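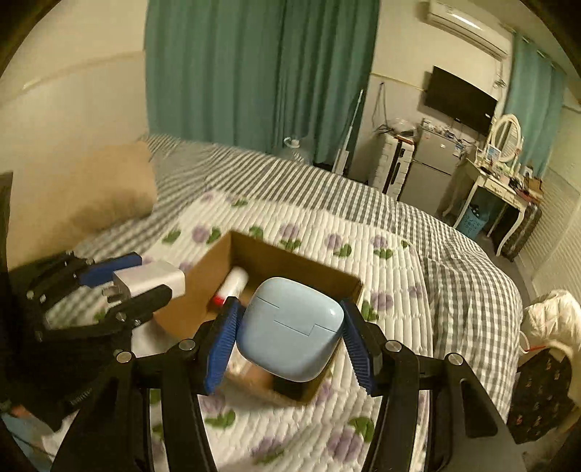 Wiltow small electricals and bits scheme: how we're getting on (February)

Hello again, and thanks for bearing with me while I got this typed up. The short version is that the sorting is going well and the money is lasting better than I feared!

We've now been through 2,357 items since the grant started, nearly 300 of them in the last month alone. Most of it is what people turn out of bedside drawers: plugs, cases, tubes of this and that, small things that end up living together in one box for years. I still do a lot of the sorting at home on top of the bed, with a quilted pad down to protect the covers (purple flowers, very cheerful), because the table at Huvari is taken up most of Saturday.

The method hasn't changed much since my last report. The whole box gets emptied before anything is decided, and then things go back in by type. I did try picking through boxes from the top, but I kept missing the little tubes in the corners. 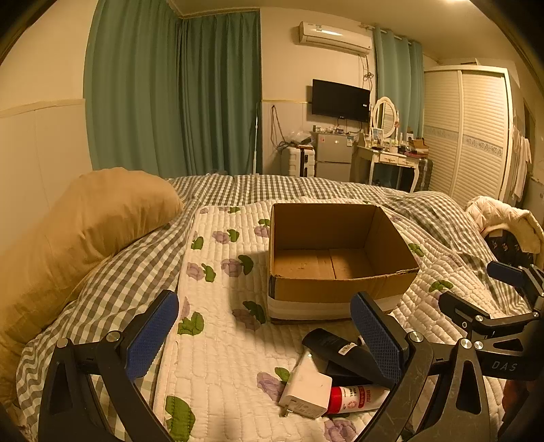 Empty box on the pad, with a power adapter and a red-capped tube among the bits in front of it.

On spending, the storage tubs from Fisitz came in under budget, so I'd like to move what's left over to labels and tape if you're happy with that. Several of our cardboard boxes are past their best and the torn ones won't stack, so 9 more tubs would be a great help too. I've asked Teoh for a price and will forward it when it comes.

Still to do: the adapters need matching up with whatever they belong to (a slow job, I'm afraid), and I owe you the signed mileage sheet. We're aiming for another 1,000 items by the next report. Could you let me know about the labels before I put the order in?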